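Über uns: Die Robotik-AG der Brekier-Schule

Wer auf dieser Seite eine Erfolgsgeschichte erwartet, sollte vielleicht zuerst die Seite des Schulchors aufrufen. Die Robotik-AG gibt es, weil der Informatikraum im zweiten Stock nachmittags leer stand und das Kollegium etwas »mit Zukunft« anbieten wollte. Ob Robotik die Zukunft unserer Schülerinnen und Schüler ist, wissen wir nicht. Wir haben uns trotzdem an die Arbeit gemacht.

Zurzeit sind wir 16 Mitglieder aus den Jahrgangsstufen 8 bis 12, dazu zwei Lehrkräfte, von denen eine Physik unterrichtet und die andere sich das Programmieren selbst beigebracht hat. Wir treffen uns einmal in der Woche von 14.15 Uhr bis 16 Uhr, vor Wettbewerben auch länger. Vorkenntnisse werden nicht verlangt. Geduld schon, und daran sind bisher mehr Leute gescheitert als an der Mathematik.

Was wir machen

Die AG hat zwei Gruppen. Die Fahrgruppe baut kleine Fahrzeuge, die einer Linie folgen, und nimmt damit am Kallska-Cup teil. Im letzten Durchgang wurden wir dort Neunte von 29 Teams. Das klingt ordentlich. Man muss aber dazusagen, dass etliche Fahrzeuge gar nicht ins Ziel kamen und unseres in der ersten Kurve so lange stand, dass die Jury schon den Zettel wegräumte.

Die Greifgruppe beschäftigt sich mit Roboterarmen. Ihr Projekt heißt Skelo, ein Name, für den sich die Gründungsgruppe entschieden hat und den heute keiner mehr erklären kann. Die Aufgabe: Ein Arm soll ein belegtes Brot zusammenstellen. Eltern fragen uns am Tag der offenen Tür regelmäßig, wozu das gut sein soll, ein Brot könne doch jedes Kind selbst schmieren. Das stimmt, und genau deshalb haben wir die Aufgabe genommen. Sie ist für einen Menschen so leicht, dass man sofort merkt, wie weit die Maschine davon entfernt ist.

Was wir nicht versprechen

In vielen Broschüren steht, dass Robotik Teamgeist, Kreativität und Problemlösung fördert. Wir haben dafür keine Belege gefunden, die uns überzeugen. Bei uns streiten sich Leute darüber, wer das Kabel verlegt hat, und manche vertragen sich danach wieder. Das kommt in der Handball-AG vermutlich genauso vor.

Auch beim Wort »intelligent« sind wir vorsichtig geworden. Wenn der Arm etwas richtig macht, steckt dahinter meist ein langer Nachmittag, an dem jemand aus der Zwölften immer wieder dieselbe Bewegung vorgegeben hat. Verschiebt man einen Teller um eine Handbreit, fängt die Diskussion von vorne an. Wer uns etwas vorführen lässt, darf gern selbst schieben. Wir bitten ausdrücklich darum, denn Vorführungen, bei denen alles am gewohnten Platz steht, sagen wenig aus.

Geld und Material

Einen Teil der Ausstattung bezahlt der Förderverein, den Rest der Betrieb Mustonen, der im Gegenzug auf unserem Plakat steht. Auf unsere Themen nimmt er keinen Einfluss. Wir hatten das befürchtet und deshalb schriftlich geregelt.

Aus der Greifgruppe

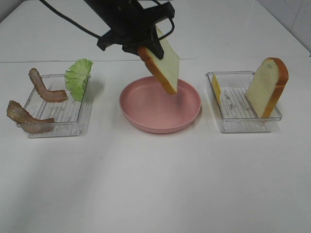
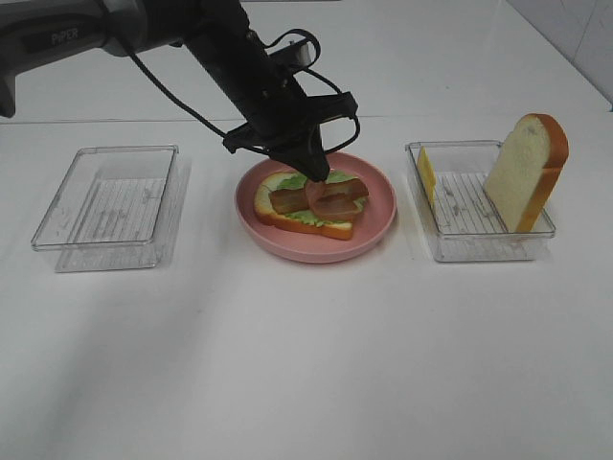

Über das Greifen selbst reden wir in der AG inzwischen weniger als über die Reihenfolge. Welcher Schritt kommt wann, und woran erkennt das Programm, dass der vorige erledigt ist? Brot, Salat, Speck, das lässt sich schnell aufschreiben. Am dünnen Käse, der in der rechten Schale hochkant an der Wand lehnt, sieht man aber schon, dass jede Zutat ihren eigenen Griff braucht: Die Brotscheibe fasst der Arm an der oberen Ecke, für einen gebogenen Speckstreifen taugt diese Bewegung wenig. Eine gemeinsame Lösung für alle Zutaten haben wir nicht. Die Zwölften halten sie für möglich, die Lehrkräfte eher nicht, und im Mai soll darüber abgestimmt werden, ob wir es überhaupt versuchen.

Mitmachen

Neue Mitglieder nehmen wir zu Beginn jedes Halbjahres auf. Man kommt zweimal zum Zuschauen und sagt dann Bescheid. Wer lieber schraubt, geht in die Fahrgruppe; in der Greifgruppe sitzt man viel und wartet. Anmeldezettel liegen im Sekretariat und hängen an der Tür des Informatikraums.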